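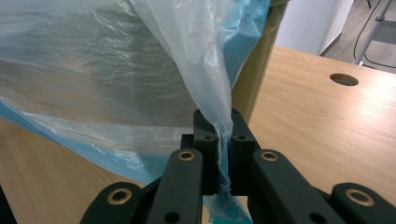 What does a robotics open day have to show someone who has never wanted a robot?

Mostly, how much trouble a bin liner is.

I went to Girus in Brelletbridge with 72 other members of the public and a sausage in bread, which set the tone. The program promised the future of housework. I'd pictured chrome. The future of housework is a person with a gripper in each hand, putting a plastic bag into a bucket, so that a machine might one day learn the knack. The project is called Skenska, and our guide told us it wants 800 goes at the bag before anyone lets a robot near it.

My neighbour in the crowd muttered that his kids could use the same training. I laughed, then spent the drive home thinking he had a point. Film plastic is a rotten thing to handle. It clings, it slides, it has no shape of its own to speak of, and most of us deal with it half asleep at 6 in the morning without giving ourselves any credit.

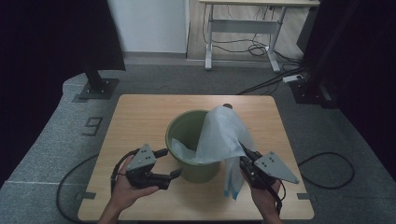

Two grippers, one bag and the green bucket at the Girus open day.

What I liked was the lack of theatre. Peltonen, the outfit across the road, had a humanoid waving at toddlers, and the queue ran to over 60 people. The bucket drew a handful of us, plus a bloke looking for the toilets. Yet I'd put my money on the bucket. Waving is easy to applaud and I've no use for it around the house.

My one grumble is the brochure, which has a smiling family on the cover and no rubbish anywhere – a household I'd like to meet. Put the bag on the front next year, and move the sausages closer to it.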